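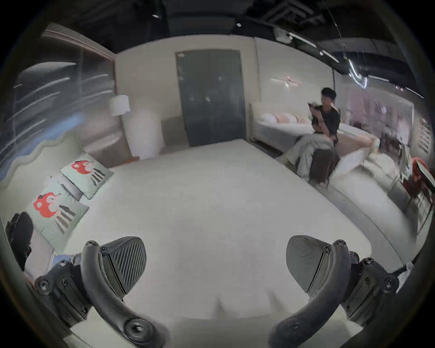 旅客登记簿这件事，我从去年11月一直弄到现在，总算可以坐下来好好跟基金会交代一回了。上一份简报写得太赶，只有半页纸，你们回信说“想多看一点过程”，那这一份我就放开写，啰嗦的地方请多包涵。先说一句我自己的感受：看登记簿看久了，看什么都会想到登记簿。Hirkar旅店的客房里，宽宽的一张白床，床罩铺得平平整整，只有中间顺着一道软软的褶，往里就是墙，我站在床尾想的居然是，从前的客人在楼下签完名字、写完“自何处来、往何处去”，上楼看见的床是什么样子？铺的是羊毛毯还是棉布单子？几个人挤一张？登记簿里偶尔真的会写，后面我会讲到。

这份报告写的是Lerkbridge旅店登记簿抄录计划第二阶段的情况，对象是Laxdal基金会地方文献那一组的各位。按协议，要讲进度、讲钱、讲困难、讲下一步。我就按这个顺序来，不过中间会岔出去讲几本簿子，实在忍不住。

一、做到哪里了

手上的登记簿一共41本，全都来自Hirkar旅店的阁楼和镇上旧邮局的柜子。申请书里我写的是“若干本”，那时候心里没底，阁楼的门打开以后才知道有这么多。状况有好有坏，好的那几本像昨天才合上，坏的那几本连翻都不敢翻，得先垫着纸一页一页揭。

到这一期为止，抄录完、校过一遍、可以放进数据库的条目是2,943条。所谓一条，就是一次入住，一家子一起签的也算一条，同行的人写在备注里。这个口径我在第一期里没说清楚，你们那边有人问过，我在这里补上。按人头算数字会好看得多，可是簿子里常写“某某及家眷”，家眷到底几位，天知道，我不愿意猜。

每一条现在有这些内容：日期、姓名（照原样写法）、自何处来、往何处去、职业、房间、付款、备注。原簿没有填的就空着。我以前做过一回类似的活，那时候年轻气盛，看见空格就想推断一下填进去，结果后来自己都分不清哪些是簿子上的，哪些是我脑子里的。这次吸取教训，推断一律写在另外一栏，前面加个“疑”字。这一栏现在很热闹，我写得最多的一句是“疑为同一人，笔迹相近，姓氏拼法不同”。

校对的办法也说一下。每一本先由我通抄，放几天，再拿原件从最后一页往前校。倒着校是我自己摸索出来的土办法，顺着看的时候人会跟着内容走，下一行该是什么心里已经有数，眼睛就偷懒了。倒着看没有情节可跟，只好老老实实一个字一个字认。慢是真慢，但是错字抓出来一大把，最丢脸的一处是我把“牲口商”抄成了“牧师”，还连抄了好几条，害得有一个冬天镇上忽然住满了牧师。

二、几本值得单独说的簿子

先说最厚的那一本，封皮是深绿色的布面，书脊断过，有人拿鞋线缝了回去，缝得很结实。这本的好处是掌柜的爱写备注。别的掌柜只记名字和钱数，这一位什么都写：谁打呼噜，谁半夜要热水，谁走的时候忘了一只手套，后来手套又是谁捎走的。有一位贩羊毛的客人，每年春天都来，备注从“话多”变成“话仍多”，再变成“今年话少，问之，丧妻”。我抄到这里停下来喝了一杯茶。第二年他又来了，备注只有两个字，“安静”。再往后就没有他了。

这样的材料放在数据库里只是一个字段，检索的时候谁也不会去搜“安静”。所以我想在最后的成果里另做一份备注选，照原文抄，按年份排，不加评论。这件事申请书里没有，不另外要钱，我晚上自己弄，只想先跟你们打个招呼，免得到时候你们看见多出一份东西觉得奇怪。

第二本想说的是邮局柜子里那一本窄长的小册子。刚拿到时我以为放错了地方，格式跟旅店的对不上，没有房间，也没有付款，只有名字和一个钟点。翻了大半本才明白，这是等渡船的人签的。河上那座桥修好以前，过河要等船，水大的时候一等就是大半天，等的人先在邮局签名排次序，实在等不到了再去旅店住下。明白了这一层，两边的簿子就能对起来了！小册子上排在后面的人，当天晚上果然出现在旅店的登记簿里。我把能对上的一条一条对出来，对上的有37条，笔迹一致，连拼错的地方都错得一样。

这是我这一期最高兴的发现。本来登记簿只告诉我们谁住了店，现在多多少少能看出来，有一部分人是被河水留下来的。以前镇史里说旅店的生意靠集市，这个说法大概要修一修，至少水大的那几个月，靠的是河。我不敢把话说满，小册子毕竟只有一本，前后都断了，可是方向应该没错。

第三本是最让我头疼的。纸受过潮，后半本粘成了一块砖头似的东西，边上还长过霉。我拿去给省里做纸张修复的工作室看，他们的意见是可以揭，但是要一点一点来，而且揭开以后有一部分墨迹会留在对面那一页上，左右反着。我问那怎么读，他们说拿镜子读。于是我买了一面小镜子，现在就摆在书桌上，来串门的朋友都以为我忽然讲究起来了。

读镜子里的字有个怪处，名字反而比地名好认。地名大家都写得潦草，觉得别人反正知道，自己的名字倒是一笔一画写得清清楚楚，连不太会写字的人也是。有一位客人明显是照着什么东西描下来的，每一个字母都分开，站得笔直，写完还在后面点了一个很用力的点。职业一栏是空的，往何处去一栏写着“家”。

三、关于床，和一些吃住上的琐事

开头说到床，这里把登记簿里有关住宿的材料略微理一理，算是回应你们上次问的“除了人名以外还能看出什么”。

旅店早年的房钱分整床和半床。半床就是跟陌生人合睡，价钱大约便宜一小半，登记时在付款旁边写一个“半”字。集市前后半床特别多，碰上两位互相不对付的，掌柜会在备注里写明把他们隔开了。有一回写的是“二人前日方有争执，不可同床，一人宿厨房”。哪一位去了厨房呢，没写，从付款上看，厨房那位没有打折，我替他有些不平。

铺盖也有讲究。绿封皮那一本里，有两处提到客人自带被褥，另外有一处写着“嫌单子粗，自铺外套而卧”。换洗的事写得很少，只有冬天会出现“单子未干”这样的话，想来是晾不出去。后来某一年起，簿子末尾夹了洗衣的账，按件记，床单、枕套、毛巾分得很清楚，从这时候起“半”字也慢慢少了，再后来就完全看不见了。我把这两件事放在一起看，觉得是旅店换了一种做生意的法子：客人一人一床，单子勤换，价钱也就上去了。账里正好能看到价钱是什么时候涨的，跟洗衣账开始的时间差不多。

吃的方面材料更零散。早饭含在房钱里，晚饭另算，汤比肉便宜，这些都不稀奇。稀奇的是有几个月的付款栏里写着“以鱼抵”。我起先当是玩笑话，后来发现写了好多次，都是从下游来的客人，看来那几个月现钱确实紧。鱼是什么鱼、多大的鱼，一个字没提。我很想知道一条鱼能抵几晚，翻来翻去翻不出来。

我在旅店做现场工作的那些日子，楼下的长桌让给我用，早上把簿子从柜子里搬出来，晚上再搬回去。厨房的香味会飘过来，做炖菜的日子我收工收得特别早。旅店现在的人对我非常客气，客气到我不好意思，他们家的老客人倒是好奇心重，走过来站在我背后看，看着看着就说“这个姓我认识”。这么着我收了不少口头的线索，都记在一个单独的本子里，哪天谁说的、说的是哪一家，写得很清楚。没有核实过的，一条也没有进数据库。

四、数据库和扫描

数据库用的是Condus那一套，上一期报告里说正在试，现在定下来了。选它的理由很朴素：我会用。另外两套我也看过，功能多得吓人，光是设日期格式就设了一个下午，最后还是没设对，旧历和新历混在一起，把一位客人的退房排到了入住前头。Condus这边可以把日期当文字存，再另外给一个排序用的值，对我这种材料正合适。

不过它有一个毛病要跟你们讲。导出的时候，备注里的换行会丢，长备注就糊成一团。我写信去问，答复说会记下来。在他们改好以前，我自己在换行的地方加了一个竖线，导出以后再替换回来。交给你们的那份已经替换过了，你们打开应该看不到竖线，要是看到了请告诉我是哪一条，那是我漏的。

扫描方面，41本里还有9本没有扫。没扫的都是装订太紧或者纸太脆、平放不下去的，硬压会伤书脊。修复工作室建议做一个有角度的托架，让簿子半开着拍，光从一边打过来。托架我请镇上的木工做，样子画了好几回，第一版角度太陡，簿子自己往下滑，吓得我一身汗。第二版加了一条垫布，好多了，等修复那边点头就可以开始。

扫好的那些，图片命名按“本、页、面”三级来，空白页也扫。有人跟我说空白页不用扫，浪费地方，我坚持要扫。渡船小册子里恰好有一页是空的，夹在两页满满当当的名字中间，对着光能看见压痕，是上一页有人写字太用力印下来的。扔掉这一页，就少了一个能核对笔迹的地方。

扫描件目前存在两处，一处在我这里，一处在镇图书馆。按协议还应该有一份交给基金会，这份我打算跟最后的数据一起交，中间如果你们要抽查，随时说一声，我先拷一部分寄过去。

五、钱

预算表另附，这里只讲跟原计划不一样的地方。

修复一项超了。当初报的是“轻度清洁”，遇上那块砖头，轻度不了。超出来的部分我从差旅里挪，差旅之所以有剩，是我后来不住城里每天往返了，集中几天住在镇上，一口气做完再回去，路费省下不少，人也没那么累。挪用的事我在动之前写信问过你们，你们回复同意，回信我打印出来夹在账本里了。

设备一项基本照计划，只多了一面镜子和一卷垫布，都是小钱，收据也在。抄录的工时费还没有用完，看现在的速度，应当够用到结束。翻译一项一分钱没动，簿子里外语的条目比我预想的少，遇上的那几条我去大学里请教，人家没有收费，只要求成果出来以后送一份。我答应了，麻烦基金会在最后的赠送名单里留一个位置。

有一笔我拿不准该算在哪里：给旅店的场地补贴。旅店那边一直不肯收，说长桌白天本来就闲着。我总觉得过意不去，后来改成我在他们那儿吃午饭照价付钱，这个就变成餐费了。如果你们觉得餐费不该从项目里出，我自己掏，没有关系，给个话就行。

六、不顺的地方

报喜也得报忧。第一个忧，是进度比时间表慢。慢在哪里我心里清楚，就是倒着校对这一步，还有那本粘住的。第一件事我不想改，宁可慢一点。第二件事急不来，修复工作室说揭开以后要阴干，天气潮的时候干脆不动。所以时间表上原来写的“第二阶段结束时全部抄录完毕”，现在做不到了，我在下面重新排了一个次序，请你们看看能不能接受。

第二个忧，跟后人有关。簿子里有些备注不太好听，比如谁欠了房钱跑掉，谁喝醉了砸坏窗户，谁跟谁一起来又用了假名字。年代久远，当事人早已不在，可是镇子小，姓氏就那么些，孙辈曾孙辈还在同一条街上买菜。前一阵我在镇图书馆办了一场小小的开放日，把几页放大了给大家看，有一位老太太看了半天，指着一条欠账说那是她祖父，然后问我现在还钱要算多少利息。大家都笑了，她也笑了，可我回去以后还是琢磨了很久，换一个人，换一条备注，可能就笑不出来。

我目前的做法是，数据库里照录不删，公开检索的页面暂时不显示备注，要看备注的人写一封简单的申请。前面说的那份备注选，凡是牵涉到欠账、酗酒、私情这几样的，姓名只留第一个字母。你们那边别的项目想必也碰到过这种事，有现成的章程的话，请发我一份参考，我愿意照着改。

第三个忧比较具体，是地名。“自何处来”这一栏，同一个村子能有七八种写法，有的村子后来并了、改了名，还有的我在哪张旧地图上都找不到。有一个地方出现过许多次，写法倒是统一，就是查不到。我问遍了镇上的人，有人说是山后头一个早就没人住的农场，有人说是一条船的名字。如果真是船，那“自何处来”填一条船也说得通，人家本来就是从船上下来的。这一条现在老老实实待在“疑”字栏里。

还有一件算不上忧，是我自己的事。眼睛不如从前了，晚上看墨色淡的页，看一会儿就得歇。我把淡的都挪到上午，靠窗做，下午抄墨色深的，或者录入，这样安排下来舒服多了，错得也少。下雨天例外，下雨天就整理口头线索那个本子，反正光线不够。

七、开放日和镇上的反应

上面提到开放日，顺便把这一块讲完，协议里有“公众参与”这一条，我知道你们要看。

办得很简单，图书馆一间屋子，几块板子，一张长桌，放的都是复制件，原件一本没有拿出来。我本来准备了一套讲解，站在门口从头讲，讲了没几句就发现大家根本不要听，都径直走到板子前面找自己家的姓。好吧！后来我就不讲了，改成在桌上放一份按姓氏排的索引，大家自己翻，翻到了喊我，我再把那一条的来龙去脉说给他们听。这么一改，热闹得不得了，到了关门的时间还有人不肯走。

收获也有。有一家人回去翻箱子，找出来一张旅店的旧收据，日期和金额跟登记簿里那一条完全对得上，收据上的签名正好是绿封皮那位爱写备注的掌柜。在这以前我只知道他的字，不知道他怎么签名。收据他们不捐，只让扫描，我觉得这样很好，东西留在家里，图留给大家。

也有人提意见。有一位先生觉得我们只收旅店和邮局，太窄，马车行和铁匠铺的账本也该收。他说得对，那些账本要是还在，我做梦都想看。可是这一期的钱和人手只够做登记簿，我把他的话记下来了，写在这里，以后如果基金会有别的打算，可以当个线头。

学校那边也来问过能不能带学生参与抄录。我的想法是欢迎，但不碰原件，用扫描件，而且抄出来的算练习，不直接入库。有几个孩子认旧字认得飞快，比我强，有一处我看了一个星期没认出来的缩写，一个女孩子瞄了一眼就说是“靴匠”。我回去一对，前后文全通了。那一条的来源说明里写了“承学生指正”，没有写名字，是学校的要求。

八、接下来怎么做

接下来的次序，我打算这样排。先把托架定下来，把没扫的都扫完，扫完原件就可以少翻动，对簿子最好。扫描的同时抄录照常，先抄墨色淡、纸张差的，好抄的留在后面，这样万一时间紧，剩下的是容易赶的部分。粘住的那一本单独走，修复工作室揭一批，我读一批，不跟其他的绑在一起。

地名那一摊，我想请大学里做历史地理的老师帮忙看一看，先把出现次数多的理清楚，只出现过一次的放到最后。需要的话可能会有一小笔咨询费，从翻译那一项里出，那边正好没动。这个改动我先在这里提出来，等你们回复了再办。

渡船小册子我想单独写一篇东西，不长，把两边簿子对上的那些条目列出来，附上图，说明是怎么对的、哪几条有把握、哪几条还差一点。写好了先给你们看，再考虑投给哪里。邮局那边听说柜子后面还有一个更旧的箱子，钥匙找不到，正在找人配。我尽量不抱希望，可是每回经过邮局还是会进去问一声，现在柜台上的人看见我，不等我开口就先摇头。

需要基金会帮忙的有这么几件，写在一处，方便你们逐条回：时间表顺延的事，请给一个书面意见；公开备注的章程，有的话请发我；餐费怎么处理，请定一下；咨询费能不能从翻译里出，也请定一下。别的都可以等。

随信附上预算表、条目样张、扫描清单，还有绿封皮那一本的几页备注抄件，最后这个不算正式附件，是给你们喝茶的时候看的。样张里如果发现错处，请直接在纸上画出来寄回给我，用什么颜色的笔都行，别用铅笔，我的眼睛看不清铅笔。

下回联系请写信到镇图书馆，注明转登记簿抄录计划，我隔几天就去取一次。着急的事打旅店的电话也可以，他们会到长桌这边来叫我。

登记簿抄录计划 执笔人
07/06/2023 于Lerkbridge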